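## 4. Entering a match report and squad list

Use this section once the club account is set up and the fixture list has been loaded. Home secretaries in the Masthorpe Junior League enter reports on the Roter match desk. Away secretaries only confirm them.

**Before you start:** have the referee's card and the signed team sheet with you. A report can't be saved half finished.

1. Log in with the club code and pick the age group from the left-hand menu.
2. Open **Fixtures**, then select the match. Played matches with no report show in orange.
3. Enter the final score. For Under 9 and younger, leave the score blank and tick **Played**.
4. Tick each player who took the field. Substitutes who stayed on the bench go under **Named, not used**.
5. Add scorers, cards and injuries. Use registration numbers if two players share a surname.
6. Type the write-up in the **Report** box. The limit is 1,000 characters, including spaces.
7. Press **Send to away club**.

> **Note:** The Horrocks Cup uses its own form. Go to **Cups** and don't enter the tie as a league match, or it will count toward the table.

If a player is missing from the list, the registration hasn't cleared. Do not add the player by hand. Save the card details on paper and contact the registrations desk.

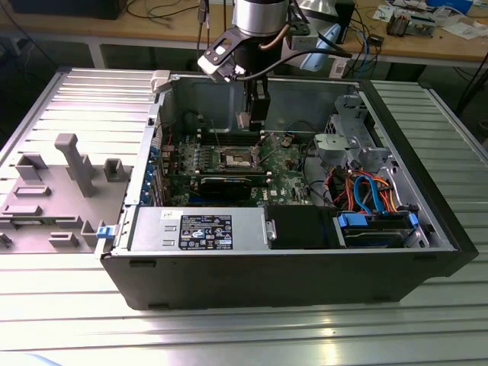 *Fig. 9. Desktop tower, side panel removed.*

### 4.1 Correcting a report

Scores can be changed by the home club until the away club confirms. After that, the report is locked.

1. Open the match and choose **Request change**.
2. Pick the reason from the drop-down list.
3. Type the correct detail, for example "scorer should be reg. 3,291".
4. Press **Submit**. The match shows a gray padlock until the league has dealt with it.

> **Caution:** Deleting a team sheet removes every appearance on it from the players' season totals. There is no undo. Kiltarance Rovers lost a full set of Under 12 appearances this way in July and had to re-enter them from paper.

### 4.2 Abandoned and postponed matches

Tick **Abandoned** and enter the minute play stopped. Leave the score as it stood. For a postponed match, tick **Postponed** and leave the rest of the form blank. The new date is set by the fixtures secretary, Tadhg Flanagan, and will appear in both clubs' lists.

Section last revised 13/11/2025.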